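Things I Have Kept in the Pantry

2024-01-29

My mother-in-law came to stay for two weeks, and on her second morning she asked where we kept the flour. It was a fair question. I opened the pantry with the confidence of a man who has lived in his house for years, and we both stood there looking at three bags of flour, all open, one of them rye, which I have no memory of wanting.

I have since cleaned out the pantry. I did it in one afternoon after she'd gone home, with the radio on and a trash bag hooked over the door handle, and I'd like some credit for it. My wife Anum has already said "well done" in the voice she uses for the dog.

The deep end of the shelves is where the trouble lives. Ours are too deep, put in by the previous owner, a Mr. Ďurica, who left us a folder of appliance manuals and a note saying the pantry was "very practical." You put a thing in, you put another thing in front of it, and the first thing is gone until one of you dies or moves. Behind the pasta I found more pasta. Behind that was a jar of mustard seeds from our apartment in Clostthorpe, so it has been moved between houses by people who were paid to carry it.

There is a kind of grocery shopping I do where I buy food for somebody else. He's a good guy, this other fellow. He soaks his own beans overnight. He has views on barley. He once bought a bag of dried hibiscus for $9 because he was going to make his own iced tea all summer, and then I came home and put it on the shelf and drank tap water until October.

Cans are worse, since a can never makes you feel any urgency. Lettuce will at least shame you. A can just sits there being fine. My friend Usman buys his by the case from a restaurant supplier and keeps them in the garage in date order, and when I told him I thought that was a bit much he asked me how many cans of chickpeas I owned. I said I didn't know. He let that sit for a while.
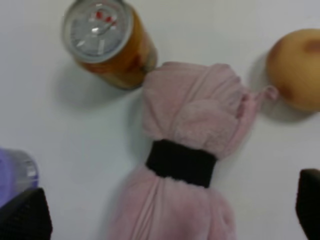 A can, lying down on the job.

Anyway, I sorted everything into keep, toss and give away, and then had to add a fourth pile called "ask Anum." The fourth pile got large. It held the pomegranate molasses, the good vinegar, the other vinegar, and a sack of semolina her cousin Shamim brought over for one particular cake, which we ate, and which was excellent, and which used a cup of it. Anum walked through, looked at the pile for a second or so and said keep, keep, keep, keep. So that was a waste of a category.

The spices I won't go into, except to say that I own ground cumin in 2 sizes of jar and a bag, and none of them smells like cumin.

I did look up advice beforehand. One woman said to hold up each item and picture a meal with it, which works all right for rice and gets bleak with a can of water chestnuts. Another had spent 100 dollars on matching jars and a label maker. I got as far as pricing the label maker. Then I remembered the last one, which I used to label a drawer "BATTERIES," and there have been no batteries in that drawer since.

What I've ended up with is a roll of masking tape and a marker. Every bag gets the date I opened it. Anything heavy goes low down, anything we use every week goes at the front, and the back row is for paper towels, which we can't forget to eat. The rye flour went to Jawad next door, who bakes. He seemed pleased, or he was polite about it, and with Jawad I've never been able to tell.

He brought us a loaf two days later. It's very dense. It's on the shelf, toward the front, with a piece of tape on it.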